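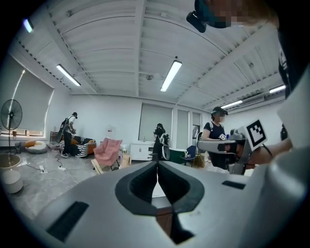
*Reading time: 7 minutes*

## 2. Arranging the main room

This section explains how to place the furniture of the main room at Sarkden, how to move it when you need more floor, and how to put it back. Please finish section 1 (keys, lights, windows) before you start.

The room is used by different groups on the same day. Each group likes another arrangement, and we don't want to forbid this. We only ask that the next group can find the room in its basic arrangement.

### 2.1 What belongs to the room

- the black-and-white striped sofa
- the pink armchair with light wooden legs
- the white round side table
- the orange-and-white floor cushion
- the black standing fan

Other chairs and tables may be brought from the storage room. They are described in section 3 and must return there after use. If you find a piece in the main room which is not in this list, please carry it to the storage room and write one line in the room book.

### 2.2 Before you move anything

The floor has a gray marble pattern. Small scratches are difficult to see on it in the evening, but in the morning light they are very clear. Most of them come from chair legs with sand under the felt.

1. Put bags and coats on the hooks in the entrance. Do not put them on the sofa.
2. Sweep the part of the floor where you will work.
3. Turn the armchair carefully onto its back and look at the felt under each leg. Remove sand and hair with your fingers.
4. If one felt is missing, do not use the armchair on the bare floor. New felts are in the drawer under the room book.
5. Unplug the fan and wind the cable loosely around the pole.

> **Caution:** Do not lay the armchair on its side. The whole weight comes on one arm, and the upholstery gets a mark which stays for some days.

### 2.3 Basic arrangement

Start with the biggest piece and continue to the smallest. If you begin with the cushion and the side table, you will move them two times.

**Sofa**

1. Two persons are needed. One person stands at each end.
2. Hold the sofa under the seat frame. The arms are not made for lifting.
3. Set the sofa down slowly, with its back parallel to the wall. Leave 200 mm between the back and the wall, so that a broom can pass.
4. Sit down once at each end. If the sofa rocks, move it a little until it is quiet.

**Armchair**

1. Lift the armchair with both hands under the seat. One strong person can do it, but two are better.
2. Turn the armchair a little toward the sofa. People who sit there should be able to talk without turning the neck.
3. Keep a path of 780 mm between the armchair and the nearest other furniture. This is the width we need for the cleaning cart.

**Side table**

1. Remove everything from the top before lifting.
2. Hold the table by its body. Please do not lift it by the top part, also when this looks convenient.
3. Place it where a seated person can reach it. We find 400 mm from the edge of the seat comfortable, but you may choose another distance.

**Floor cushion**

1. Shake the cushion outside, then bring it back.
2. Lay it flat near the wall and away from the walking path. A person who carries a box can't see it.

**Fan**

1. Place the fan in front of the left window, on a flat part of the floor.
2. Push lightly at the top of the pole. It should return and stand still. If it continues to move, check that the base is flat.
3. Lead the cable along the wall to the socket. It must not cross the floor in the open.
4. Turn on the lowest speed first and wait until it runs evenly.

> **Note:** The blind can be drawn into the fan when the window is open. Fix the blind in place before you start the fan.

### 2.4 When you need an open floor

For activities where several people stand and walk at the same time, you can make the middle of the room free. You don't need to empty the room completely.

1. Agree who will give the commands. Only this person says "lift" and "down".
2. Take away the cushion and the side table first.
3. Move the armchair to a side wall, with its back to the wall.
4. Leave the sofa where it is, if possible. It is heavy, and in most cases the middle is already large enough without moving it.
5. If the sofa really must be moved, ask a second pair to look after the corners.
6. Check both doors. Each must open fully.
7. Walk one time around the room slowly. Look for cables, loose felts and cups on the floor.

Please do not stack the cushion, the table and coats on the armchair. It saves place, but the seat becomes dirty and the pile falls when somebody passes.

When many people are in the room, it becomes warm quickly. Open a window before you use the highest speed of the fan. In August we recommend a break for fresh air every hour, also if the group feels well.

### 2.5 Returning the room

Plan the last fifteen minutes of your booking for this work. The next group may already be waiting in the entrance.

1. Turn off the fan and wait until the blades stand still. Then pull the plug.
2. Collect cups, papers and tape. Tape on the floor should be pulled up slowly, at a low angle. If glue stays, use a damp cloth with warm water.
3. Sweep from the windows to the door.
4. Put the furniture back in the order of 2.3.
5. Beat the seat of the armchair gently with the open hand, and straighten the sofa cover.
6. Write the time and your name in the room book.

> **Caution:** Never use the Revum cleaner on the armchair or the sofa. It is for the floor only. On fabric it leaves a pale ring, and we could not remove it from the old bench.

### 2.6 Stains and small damage

**A drink on the armchair.** Press a dry white cloth on the place. Do not rub. Repeat with a fresh cloth until no more color comes out, then use a little cold water. Let it dry without the hair dryer.

**A drink on the sofa.** Do the same. Be especially careful at the border between a black and a white stripe, where the dark color may run if there is too much water. Please try first on the back side, low down.

**A loose leg.** Tighten it by hand, clockwise. If it becomes loose again on the same day, put the armchair against the wall with a paper "do not sit" and inform Tatsuya Hattori. Please don't glue it. It was tried before with another chair and the thread was lost.

**The fan makes a clicking noise.** Turn it off and unplug it. Usually the front grille is not closed at one clip. Press the clips one after another. If the noise remains, leave the fan unplugged and write it in the room book.

**A scratch in the floor.** Mark the place with a small piece of paper tape and write down where it is. We repair scratches together two times in a year.

### 2.7 Questions we often receive

*May we bring our own rug?* Yes, if the underside is clean and doesn't slide. Take it with you when you go.

*May we exchange the places of the sofa and the armchair?* During your booking, yes. At the end they must be as in 2.3.

*Is it allowed to sit on the side table?* No. Children also not.

*Can we carry the floor cushion to the terrace?* We prefer that it stays inside. The cover takes moisture from the ground, and it dries very slowly. There are two older cushions in the storage room for outside.

*We are only three people and cannot lift the sofa safely.* Leave it in its place and write this in the book. Nobody will be angry.

### Contact

Furniture and repairs: Tatsuya Hattori
Bookings and room book: Asnakech Gashaw

Text of this section: Hatsue Aoki. Last changed Wednesday, February 2, 2022. The distance for the cleaning cart in 2.3 is new; older printed copies in the entrance still show the smaller cart and should be thrown away.

Continue with section 3, *Storage room and folding tables*.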